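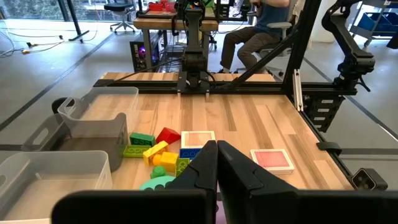

느린정리
생활 도움 게시판 일반 회원 · 가입한 지 2년
2022-08-10 작성

서로 다른 블록이 섞였을 때 어떻게 나누어 보관합니까? 그리고 나무 상판은 괜찮을까요?

안녕하세요. 한국어는 제 모국어가 아니어서 이상한 문장이 있으면 미리 양해를 부탁드립니다. 사전을 보면서 천천히 썼습니다.

저희 집에는 장난감 블록이 많이 있습니다. 5월에 Zolside 단지의 중고 장터에서 한 상자를 샀는데, 상자 뚜껑에 578개라고 손으로 적혀 있었습니다. 집에 원래 있던 것도 같은 통에 넣었습니다. 그때는 한 통이면 편하다고 생각했습니다. 지금은 후회합니다. 아이가 집을 만들고 싶다고 하면 먼저 통을 바닥에 전부 쏟아야 합니다. 필요한 조각은 언제나 제일 밑에 있고, 찾은 다음에는 아이가 벌써 다른 놀이를 하고 있습니다.

사진의 조각들을 보시면 제 고민을 이해하실 것 같습니다. 위에 동그란 돌기가 있는 초록색 블록이 있고, 그 옆에 빨간색 세모 모양이 있습니다. 노란색 정육면체 같은 것도 있고 작은 원기둥도 있습니다. 청록색 반원 아치도 있습니다. 돌기가 있는 것은 서로 끼우는 블록이라고 알고 있습니다. 그런데 세모나 아치 같은 것은 끼우는 블록의 식구인지, 그냥 쌓는 블록인지 저는 잘 구별하지 못합니다. 상자에 설명서가 없었습니다.

제가 지금까지 해 본 방법은 색깔로 나누는 것입니다. 투명한 봉지에 초록, 노랑, 파랑, 빨강을 따로 넣었습니다. 보기에는 아주 예뻤습니다. 하지만 문제가 생겼습니다. 연두색은 초록 봉지에 넣습니까? 청록색은 초록입니까, 파랑입니까? 저와 아이의 의견이 매번 달라서 정리할 때마다 토론을 했습니다. 그리고 노란 봉지 안에서 노란색 작은 조각을 찾는 것은 정말 어려웠습니다. 모두 노란색이기 때문입니다.

그래서 세 가지를 여쭙고 싶습니다.

첫째, 색깔, 모양, 크기 중에서 무엇을 기준으로 나누는 것이 좋습니까? 아이는 아직 글자를 잘 읽지 못합니다.

둘째, 끼우는 블록과 쌓는 블록을 꼭 분리해야 합니까? 아이는 섞어서 노는 것을 좋아합니다.

셋째, 밝은 나무 상판 위에서 블록을 가지고 놀면 자국이 많이 생깁니까? 저는 밝은 색의 나무를 좋아하는데, 결이 진한 부분에 때가 끼면 잘 안 보여서 나중에 한꺼번에 더러워지는 것이 걱정입니다. 천을 깔면 블록이 자꾸 넘어진다고 아이가 싫어합니다.

한 가지 조건이 더 있습니다. 새로 큰 가구를 사고 싶지 않습니다. 지금 20리터 통이 하나 있고, 뚜껑이 있는 작은 상자도 조금 있습니다. 이것으로 해결할 수 있으면 가장 좋겠습니다.

긴 글을 읽어 주셔서 감사합니다.

마카상자
정리 게시판 단골 회원

안녕하세요. 저도 외국에서 와서 오래 살고 있는 사람입니다. 문장이 전혀 이상하지 않으니 걱정하지 마십시오. 저희 집도 블록이 여러 군데에서 와서 같은 고생을 했고, 그 경험을 순서대로 적어 보겠습니다.

먼저 기준에 대해서 말씀드리면, 저는 모양을 추천합니다. 색깔은 눈에 바로 보이니까 섞여 있어도 찾을 수 있습니다. 여러 색의 네모 중에서 노란 네모를 찾는 것은 쉽습니다. 반대로 노란 것이 가득한 봉지에서 작은 원기둥을 찾는 것은 어렵습니다. 느린정리 님이 이미 경험하신 대로입니다. 그리고 모양으로 나누면 청록색이 초록인지 파랑인지 결정할 필요가 없습니다. 그 아치는 그냥 아치 상자에 들어갑니다.

그런데 모양을 너무 자세하게 나누면 또 실패합니다. 저는 처음에 칸이 많은 상자를 샀습니다. 이름이 Maka라는 수납 상자였고, 칸이 20개나 있었습니다. 처음 한 주 동안은 완벽했습니다. 그다음에는 아이도 저도 어느 칸인지 기억하지 못해서 빈 칸에 아무것이나 넣었습니다. 지금 그 상자에는 단추와 나사가 들어 있고 아주 만족합니다. 블록에는 맞지 않았습니다.

지금 저희 집의 방법은 이렇습니다.

큰 통: 돌기가 있는 보통 네모 블록. 양이 제일 많으므로 제일 큰 통에 넣습니다. 색은 나누지 않습니다.
작은 상자 하나: 돌기가 있지만 납작한 것.
작은 상자 하나: 세모, 정육면체, 아치처럼 돌기가 없는 것.
아주 작은 상자: 손가락 한 마디보다 작은 것. 작은 원기둥이나 동그란 조각이 여기에 들어갑니다.

마지막 상자가 제일 중요하다고 생각합니다. 작은 조각은 큰 통에 들어가면 반드시 바닥으로 내려가고, 그것을 찾으려고 통을 쏟게 됩니다. 작은 것만 따로 빼면 통을 쏟는 일이 많이 줄어듭니다. 집에 더 어린 동생이 있으면 이 상자는 꼭 높은 곳에 두시기 바랍니다. 입에 넣을 수 있는 크기는 위험합니다.

글자를 못 읽는 아이를 위해서는 상자 앞에 실제 조각의 윤곽을 그려 주십시오. 저는 종이 위에 블록을 놓고 연필로 둘레를 따라 그린 다음 투명 테이프로 붙였습니다. 아치는 반원이 되고 세모는 세모가 됩니다. 아이가 조각을 그림에 대 보고 맞는 상자를 찾습니다. 이 일 자체를 놀이로 생각하는 것 같습니다. 그림은 상자의 뚜껑에 붙이지 마십시오. 뚜껑은 열면 다른 곳으로 가고, 가끔 다른 상자 위에 닫힙니다. 저희 집에서 실제로 그런 일이 있어서 한동안 세모 뚜껑 밑에 납작한 블록이 있었습니다.

두 번째 질문에 대해서는, 보관은 나누고 놀이는 섞어도 괜찮다고 생각합니다. 아이에게는 섞는 것이 더 재미있습니다. 끼우는 블록으로 벽을 만들고, 지붕은 세모를 위에 올리기만 하면 됩니다. 다만 정말로 끼울 수 있는 조각인지 확인하고 싶으시면 뒤집어서 밑면을 보십시오. 밑에 홈이나 구멍이 있으면 끼우는 조각일 가능성이 높고, 밑이 평평하면 쌓는 조각입니다. 위에 돌기가 없어도 밑에 홈이 있는 조각이 있으니 위만 보고 결정하지 마십시오. 사진만으로는 저도 세모와 아치의 밑이 어떤지 알 수 없습니다.

맞지 않는 두 회사의 블록을 힘으로 끼우는 것은 좋지 않습니다. 저는 한 번 억지로 끼웠다가 빼지 못해서 하룻밤을 보냈습니다. 두 블록이 아직도 붙어 있습니다. 지금은 문이 닫히지 않게 괴는 데 씁니다.

나무에 대해서는 제가 잘 모르기 때문에 다른 분께 맡기겠습니다. 한 가지 생각만 적으면, 상판의 한쪽 구석을 정해 놓고 쏟는 일은 거기에서만 하게 하시면 자국도 그 구석에만 생깁니다.

garba30
목공 게시판에서 가끔 답변

나무 질문만 답하겠습니다.

밝은 나무는 종류가 많고, 어떤 마감인지에 따라 답이 달라집니다. 사진으로는 마감을 알기 어렵습니다. 눈에 띄지 않는 곳에 물 한 방울을 놓고 조금 기다려 보십시오. 물이 동그랗게 그대로 있으면 코팅이 있는 것이고, 색이 진해지면서 스며들면 오일 마감이 닳았거나 마감이 없는 것입니다. 확인한 다음에는 바로 닦으십시오.

코팅이 있으면 블록 정도는 큰 문제가 아닙니다. 꼭 짠 부드러운 천으로 닦고 마른 천으로 한 번 더 닦으면 됩니다. 작은 긁힘은 생깁니다. 결의 방향으로 생긴 긁힘은 잘 안 보이고, 결을 가로지르는 긁힘은 잘 보입니다. 그래서 블록을 손으로 쓸어 모을 때 판자의 긴 방향으로 쓸어 주시면 좋습니다. 진한 줄무늬가 있는 나무는 이 점에서 오히려 유리합니다.

마감이 없으면 사포로 가볍게 갈고 오일을 바르는 것이 좋습니다. 저는 Garba라는 가게에서 파는 오일을 씁니다. 다른 것도 괜찮습니다. 장난감이 닿는 곳이니 어린이용 가구에 쓸 수 있다고 표시된 것을 고르십시오. 오일이 묻은 헝겊은 뭉쳐서 두면 저절로 열이 나서 불이 날 수 있습니다. 펴서 말리거나 물에 적셔서 버리십시오. 이것은 꼭 지켜 주십시오.

천을 까는 것은 저도 반대입니다. 모래알이 천 밑에 들어가면 천을 움직일 때마다 나무를 갈게 됩니다. 깔고 싶으면 얇고 단단한 판을 놓으십시오. 블록도 넘어지지 않습니다.

판자와 판자 사이에 틈이 있으면 작은 조각보다 과자 가루가 더 문제입니다. 마른 칫솔로 빼면 됩니다. 물을 부으면 안 됩니다.

Goretti 장난감 교실 관리
기관 회원

저희 교실에서는 여러 가정에서 받은 블록을 정리해서 빌려 드립니다. 위에 좋은 답변이 있으므로 빠진 부분만 추가합니다.

중고 블록은 나누기 전에 씻는 것이 순서입니다. 나눈 다음에 씻으면 다시 섞입니다. 저희도 처음에 이 순서를 반대로 했습니다. 먼저 재료를 확인해 주십시오. 플라스틱이면 30도의 미지근한 물에 주방 세제를 조금 풀고 솔로 돌기 사이를 닦습니다. 나무 조각이 섞여 있으면 물에 담그지 말고 젖은 천으로 닦은 후 바로 말립니다. 뜨거운 물은 쓰지 않습니다. 모양이 변하면 끼워지지 않습니다.

말릴 때는 구멍이 아래로 향하게 놓으십시오. 물이 안에 남아 있으면 통에서 냄새가 납니다. 세탁망에 넣어 흔들면 물이 빨리 빠집니다. 세탁망은 두 개 있으면 편합니다. 하나를 흔들고 있는 동안 다른 하나를 걸어 둘 수 있습니다.

그리고 578개를 하루에 다 나누려고 하지 마십시오. 저희는 쟁반 하나에 올라가는 만큼만 꺼내서 나누고, 끝나면 그날은 그만합니다. 아직 안 나눈 것은 원래 통에 두고 종이를 한 장 붙여 둡니다. 종이가 없으면 누군가가 정리된 통이라고 생각하고 거기에 다시 넣습니다.

어디에 넣어야 할지 모르는 조각을 위한 그릇도 하나 준비하십시오. 반원이나 물결 모양으로 파인 조각은 한두 개밖에 없을 때가 많습니다. 이런 것 때문에 새 상자를 만들지 말고 그릇에 모아 두면 됩니다. 아이들은 이 그릇을 제일 먼저 찾습니다.

느린정리
덧붙인 글

세 분 모두 자세히 가르쳐 주셔서 감사합니다. 물방울 시험은 오늘 저녁에 하겠습니다. 상자에 윤곽을 그리는 방법은 아이에게 이야기했더니 벌써 연필을 가지고 왔습니다. 그런데 제가 씻기 전이라고 말해서 조금 실망한 것 같습니다. 그래서 연습으로 세모 하나만 먼저 그렸습니다.

세탁망에 대해서 한 가지만 더 여쭙겠습니다. 아주 작은 동그란 조각은 망의 구멍으로 빠질 수 있습니까? 저희 집의 망은 구멍이 조금 큰 편입니다.

Goretti 장난감 교실 관리
기관 회원

구멍이 크면 빠질 수 있습니다. 작은 조각은 망에 넣지 말고 국수를 건지는 촘촘한 체에 넣어 씻으십시오. 개수대의 배수구도 먼저 막아 두시기 바랍니다.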